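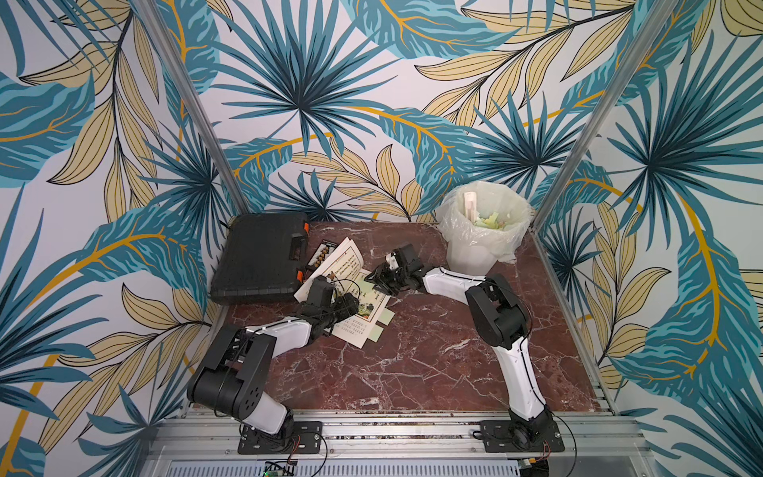 Large-scale wallpaper fails at the corners. The print itself rarely causes trouble, and modern nonwoven stock does not shrink much, but a repeat of 24 inches or more leaves an installer little room to correct a wall that is out of plumb.

Hortensia Sánchez has hung paper for 14 years, most of it in small rooms: powder rooms, pantries, entry halls. She starts with a laser line and a tape, and she measures each wall at the top, middle and bottom. A difference of a quarter inch is normal. With a stripe it shows from the doorway. With foliage it can be lost inside a leaf, provided the seam is placed there on purpose.

"People order by square footage," she says. "Order by the drop."

The arithmetic is simple. Divide the wall height by the repeat, round up, and multiply back. An 8-foot wall with a 25-inch repeat needs a 100-inch strip, before trimming. Waste on a large botanical can reach up to 300 square inches per strip - more if the match is a half drop. Sánchez adds one roll from the same print run and leaves it with the owner.
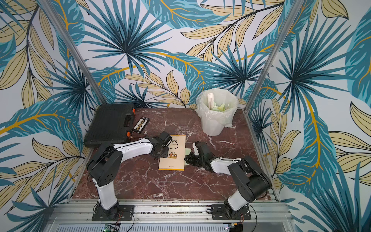 Centering comes next. The usual rule is to put the main motif in the middle of the wall seen first and let the side walls take whatever is left. Ulises Rengifo, who draws repeats for the Henao print studio, builds his patterns with that in mind. Long, curving elements tolerate an interrupted match better than round ones. Feathery fronds with mustard midribs, carried from a back wall onto both sides, keep the eye moving past the corner, and a light gray-white ground keeps big teal fans from closing in a small space.

Inside corners should never be wrapped with a full strip. Cut the strip so that half an inch turns the corner, then hang the offcut over it, plumbed to the new wall. The overlap costs a sliver of pattern. Vinyl-coated papers need a vinyl-over-vinyl adhesive at that lap, and the lap should face away from the door.

Rengifo's latest design, Levum, goes to press in December with a straight match.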